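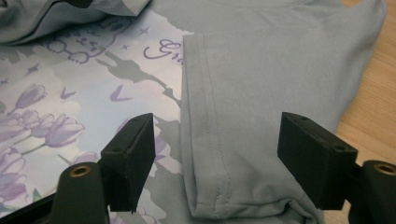
Dultcombe's folding cell is back at work after a fortnight of stop-start running, and the people who look after it are, it must be said, rather pleased with themselves. The cell, known to everyone at the laundry as Ullora after the name painted on its control cabinet, had been losing its hold on lighter garments through most of February, and by the end of the month the evening shift had more or less gone back to folding by hand.

Selvaraj Wickramasinghe, who keeps the cell going along with a good many other things in the building, traced the trouble to the gripper fingers. Each of the two black blocks is held on by a pair of small screws, and on one side the screws had crept loose, so that the flat faces no longer met squarely. A thick towel will forgive that sort of thing. A T-shirt in soft jersey will not, and a hem that is folded under and stitched twice is just thick enough to be nudged along when it ought to be picked up.

"I had been blaming the software, I am sorry to say," he told us over a cup of tea in the workshop, where a spare set of fingers was laid out on a sheet of newspaper. "Then I shut the jaws on a strip of card and pulled, and it came out on one side as if there was nothing there at all."

The repair itself took less than a morning. The fingers came off, the faces were wiped down with spirit and the screws went back in with a dab of thread lock, tightened a little at a time from one side to the other so that nothing was pulled crooked. He also went over the brass-coloured inserts in the mounts, which take a fair amount of wear whenever the gripper is changed over, and found them sound.

Putting the fingers back was the easy part – setting the gap took rather longer. The card strip is now slipped between the jaws at the start of each shift, and if it slides out the cell stays off until somebody has had a look. Wickramasinghe has also written out a fresh page for the maintenance book, with the finger screws to be checked after every 200 hours of running. The old page, which came over with the cell from the Dindasden site, did not mention them anywhere.

To try it out, the team gave Ullora a mixed load of 161 pieces, T-shirts for the most part, and only 6 had to be taken back and folded by hand. Most of those were very small children's sizes, which have always been awkward.

The Zoëga table beside the cell, used for sorting before anything goes in to be folded, is next on the list, with a squeaking caster and a lamp that flickers when the dryers start up. Customers who have been waiting for their folded orders can collect them from the Dultcombe counter as usual, and the evening collection at six has started again.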